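Search this site Go

Mail, ring by ring: Chie Noguchi on rebuilding a shirt

Chie Noguchi has repaired and copied mail armor at the Bomora workshop for years. Her current job is the sleeve of a short-sleeved shirt, and it has taken 2,963 riveted rings so far. "People ask about swords," she says. "I mostly talk about wire." 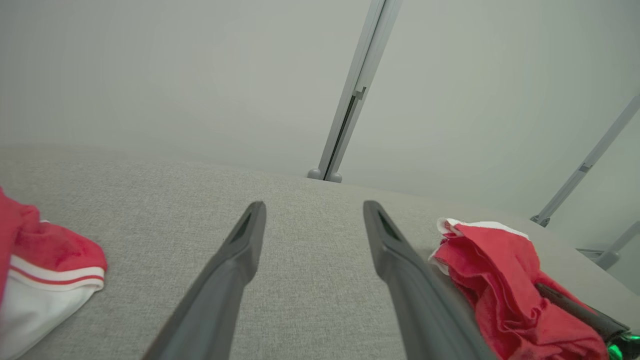

Closing the rings

Each ring is flattened, pierced and riveted by hand. Noguchi threw out 596 of her first batch when the holes split. "The metal was too hard. I should have annealed it again -- I was in a hurry."

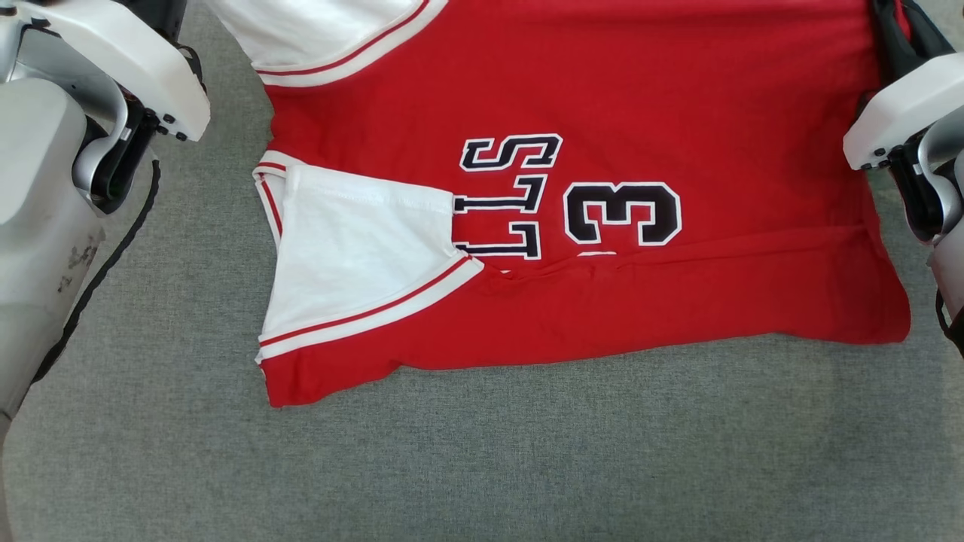
What went underneath

She doesn't think mail makes sense without padding. "It stops a cut pretty well. A heavy blow still goes through to the bone if you're only wearing a shirt under it." Her own padded coat has 2 layers of linen stuffed with raw cotton.
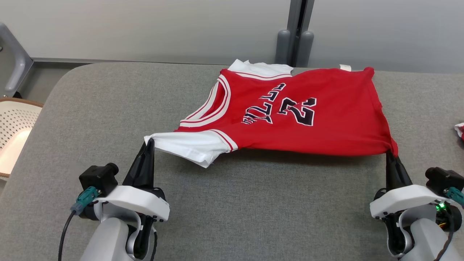
CARKARICO, October -- Noguchi brought the sleeve to a study day here on Saturday and let visitors handle it. Most asked about the weight. She says the belt matters more, as it moves part of the load from the shoulders to the hips. 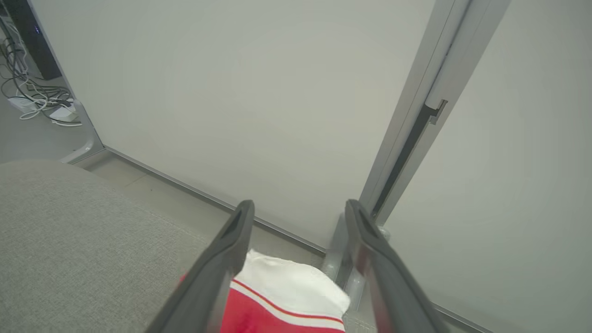 The other thing they asked about was rust. She oils the rings lightly and keeps them dry. "I've tried the barrel of sand. It works, but it's loud."

She plans to start on the collar next.

Related
Shimada on reading rivet heads
The Stonder helmet, cleaned
Linen or wool under mail?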